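Search this site
Enter keywords
Go

Planning a second pair of arms: Lucinda Kapoor on what goes in the budget

Last updated: September 27, 2018

Lucinda Kapoor runs the automation group at Firnus, a contract packing and kitting company in Zuvdale. She has been through three rounds of equipment requests for robot arms, and the third was approved in April. I asked her to go over how she put the numbers together and what she would change.

Her first request asked for two arms and two grippers. It was a page long and was sent back the same week.

"It was a price list," Kapoor said. "I had the arms, the grippers and shipping. Loretta Schumacher in finance asked me where the fingers were. I told her the fingers came with the gripper. She asked how long they lasted, and I didn't have an answer."

Kapoor now keeps finger sets on a separate line, ahead of cameras and cables. She treats them the way the packing floor treats blades and tape heads, as something that gets used up. Her rule is to order four sets for each arm at the start and to write down the day each set goes on.

"You get scuffing on the pads first," she said. "A scuffed pad can still be fine. What I care about is whether it still picks up the thing we need it to pick up. Ritu Kaushik on my team does a grip check with the same small parts every time, and when a set starts dropping them, we change it. If you wait until somebody complains, you've lost a day and then you're paying for fast shipping."
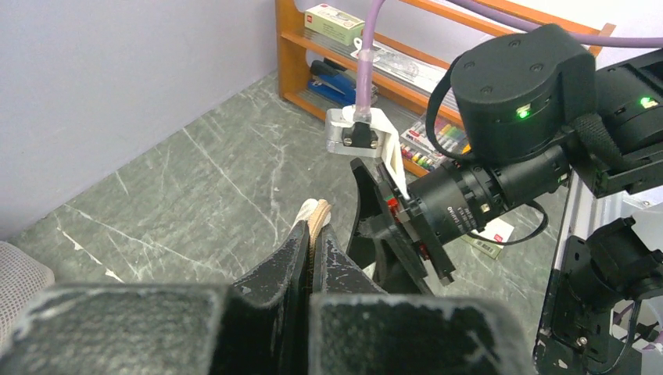
Cameras were the second item she underestimated. The first plan had one overhead camera for the whole cell. Kaushik argued for a camera on each arm as well, and Kapoor agreed after watching her try to line up a small part from the overhead view alone.

"The camera itself was not the expensive part," Kapoor said. "The mount was, in hours. We printed brackets, and we printed them again. I had no line for that at all. Mei Montoya was doing it between other jobs and it never showed up anywhere. Now I put her time in, and I put in spare clamps and screws. It looks fussy on paper but Loretta likes it better."

Cables got a paragraph of their own in the request that passed. Kapoor wants each cable long enough for the full reach of the arm, with slack, and she wants one spare of every type on the shelf. She says a supplier's kit will usually include a length that suits a bench demo.

For the arms she took quotes from two suppliers, Ramanauskas and Bamo. Bamo was cheaper on the arm. Ramanauskas was cheaper once she added spare actuators and a second year of support. The lead times were also different, and she asked both companies to put theirs in writing.

"Bamo was very pleasant to deal with," she said. "They just wouldn't commit to a date for spares. If an actuator goes, I can't have the cell sitting there while we find out."

She went with Ramanauskas. The final request had 49 lines, which she admits is long. Xiomara Zamora, who signs off on capital spending for the plant, asked her to group them so that the one-time costs and the yearly costs could be read apart. Kapoor says that was the most useful comment she got in the whole process.

"Xiomara doesn't need to know what a bracket is," she said. "She needs to know what it costs this year and what it costs next year. Before that I had a service contract sitting next to a box of screws."

There is still no line for floor space. The cell shares its room with storage shelves, and Kapoor has not been charged for it so far. She expects that to come up in the next round, along with training hours for a second operator.

I asked if she would buy two arms at once again. She said yes, with the same model on both sides — the spares cover either one — but she would have the first arm delivered a month early.

"Get it bolted down, run your cables, find out what you forgot," Kapoor said. "Then the second one goes faster. We had both crates open on the same morning and we were mixing up the hardware by lunch."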